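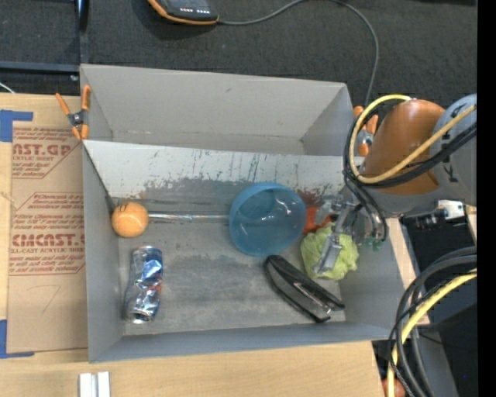 31 December 2022

Notes from the open day, written up before I forget them. Last entry for this book.

Two groups came through, the Kuhlmann people first and then the mixed group that signed up through Cliseo. Both got the same demo: bin picking in the front section, rear section behind the divider left empty as the drop side. Ran the Verar controller build from June, no changes. I had a newer one ready and decided against it the night before. Glad I did, the gripper timeout in the new one is still set wrong.

Setup
Bin clamped with the two orange spring clamps, top edge left and right. Object set was the usual mix: orange ball, blue bowl, crushed drink can, stapler, the green crumpled thing, plus small stuff. Speed limited to 30 percent for visitors. Cycle time at that speed was 24 seconds when nothing went wrong, a bit slow for people standing up, but they could follow it.

What ran well
The ball, every time. The can was fine as long as it lay along the wall and the finger could get behind it. The second group asked for the stapler over and over. It went when it was flat on its side and failed twice when it ended up leaning on the bowl.

What didn't
Bowl. It is translucent and the depth reading goes straight through the side, so the planner thinks the rim is lower than it is. Fingers came down on the edge and pushed the bowl along the floor of the bin. Same with the thin shiny rod. I took the rod out for the second group and put it back afterward.

One protective stop in the first session, cable bundle pulled tight at the wrist when the arm reached for the far left corner. Released it, moved the loop toward the base, no more stops. The slack should be marked with tape so we don't have to find it again.

Questions I want to keep
- Does it know what the objects are? Told them no, it looks for places to grip. Somebody from Kuhlmann wanted to know how we would do one particular part out of a mixed bin. I said separate job.
- How many picks before the fingertips need changing. Log stands at 2891 on this pair and they still close evenly. I didn't promise a number.
- Could the divider be moved. Yes, but then the drop pose has to be taught again.
- Price. Sent them to Fultau.

To do
Wipe down the divider, it is badly scratched and has a reddish smear on it near the right end. Cut a new one from the acrylic if the scratches start to bother the camera.
Retest the bowl with a matte coating on the inside, 300 picks, same speed.
Fix the gripper timeout, then load the new build.
Return the extra stools to the front office.
Copy the visitor sheet into the shared folder. The Cliseo list has two lines I can't read.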